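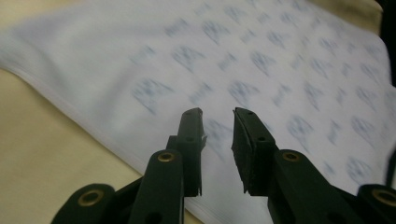

The open gripper over a printed sheet, with the dark pads on both tips and brass eyelets at the joints.

Jalen Sorensen has rebuilt the hand-held gripper on his bench often enough that the parts drawer has its own index. The tool is one half of a home folding project he calls Enotley. The other half is a small arm that will eventually carry the same fingers, and for now it is a base plate and two motors under a shelf.

"The fingers had to come first," he said. "If they can't pick up a hem in my hand, with me steering, then putting them on an arm only gives me a more expensive way to miss."

The layout is a four-bar linkage on each side. Squeezing the handle pulls a center rod, the rod turns the inner links, and the links carry the fingers in while keeping the tips close to parallel. Sorensen drew it over a winter and printed the arms in black nylon. The pivots run through brass eyelets of the kind sold for tarps and canvas bags.

He had started with plain printed holes and steel screws. "They were fine for a day. Then the holes went oval and the tips crossed when I closed them. I had a bag of eyelets left over from a boat cover, so I pressed those in. Play at the tip went down to where I stopped measuring it."

Each finger is 132 millimeters long from the main pivot. An earlier set was shorter and stiffer, but the body of the tool hit the table before the tips could get under a fold at a low angle. The longer arms flex more. Sorensen accepts that, and says a little bend is useful on cloth.

"With a rigid block you want stiff fingers. A sheet doesn't push back. What you're pushing against is the table under it, and if the finger can give slightly when it touches down, you don't have to be accurate about height."

The pads have taken the most time. He cuts them by hand from rubber sheet and glues them to the inner faces of the tips. The lower edges fray where the rubber meets the plastic, and he has not found a glue line that prevents it. He replaces the pads when the fraying reaches the contact area. He tried silicone, which picked up lint and went slick. He tried a ribbed rubber sold by Brinkmann for drawer liners, which gripped well but left a visible crease in thin cotton.

"The rubber I use now is Zandex, the soft grade. It sheds a bit. I can live with crumbs on a sheet more than I can live with dropping it."

Small holes in the tips are for mounting. They let him bolt on a different nose without reprinting the arm, and he has drawn a narrow one for pillowcases and a wide one for towels. Neither has been printed.

Cloth was a deliberate choice of problem. Sorensen works from a fixed routine: lay the sheet on the table, wrinkles and all, find a hemmed edge, close on it, lift, and carry it across. He logs each attempt as a pass, a slip or a double, meaning the tips took two layers when he wanted one. The log stands at 700 attempts. Doubles are the largest group of failures.

"Slips I understand. A slip is pads or pressure. Doubles are about where you come in. If you land past the hem, on the flat part, you pinch up whatever is there. Come in square to the hem with the tips open wide and it behaves."

Printed fabric adds a second difficulty that he expects to meet once the arm has to find the edge for itself. A pale sheet on a pale table gives little contrast, and a repeating pattern offers plenty of marks that are not edges. He intends to test plain sheets first.

The motor for the arm version is a Firkach gear unit, bought used. It will pull the same center rod that the handle pulls now. He has tested it in a vise at 3 newtons of closing force, measured at the tips, and found that enough to lift a hem. The limit he has set in software is higher, with a cutoff on motor current.

He hopes to have the wrist finished by July. The shoulder joint is still a drawing, and he is not satisfied with the bearing.

"I'd like to publish the files when the pad problem is fixed," he said. "I've been saying that for three versions."

Comments

benchdog58: What wall thickness around the eyelets? Mine crack when I press them in.

J. Sorensen: 4 mm, and warm the part first. I ream the hole a little oversize too.

tallgrass: Try wrapping the pad around the bottom of the tip so there is no exposed edge to peel. Worked on my feeder rollers.

marl_k: Will the arm files be posted separately from the hand tool? I only need the linkage.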